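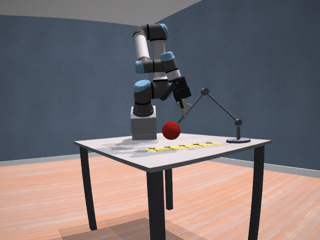 Can I redo one demonstration without losing the others?
Each demonstration is saved as its own file, so you can delete one and record it again.

Recording by remote control
1. Open Zedik and load the ball and stand task.
2. Set the speed limit to 5.
3. Press Record, then move the arm with the hand controller.
4. Press Stop – the file saves by itself.

Caution: Do not change the joint limits between demonstrations.

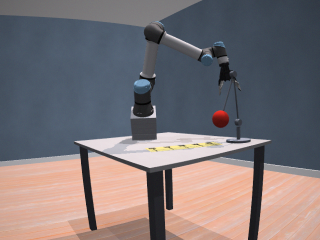

Plellmont Robot Teaching Team

5. Repeat until you have 24 demonstrations.

Note: Training will not start with fewer than 17. Send questions to Ga-eun Hong.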